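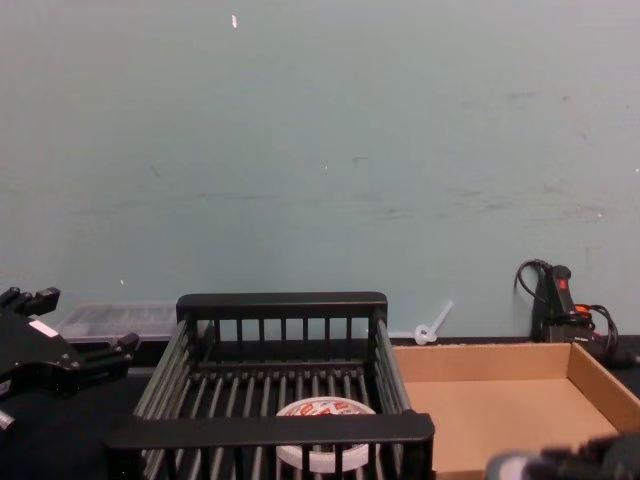
The packing supervisor at Filta has worked the same bench for eight years, and she isn't sentimental about it. "It was me, a dish rack and the radio," she says. "Now it's the robot and a dish rack. The radio went first."

Her employer put in the two-armed machine in January, on a trial named Pilness. Her wrists have improved. Her conversation, she reckons, has not.

Did anyone lose a job? "Two of us moved to returns. You get more sitting down and more swearing." She still comes over when it stops, some three times a shift, and gets called an operator for her trouble. The pay for operators is the same as the pay for packers. She has asked.

Would she go back? "For the radio, maybe."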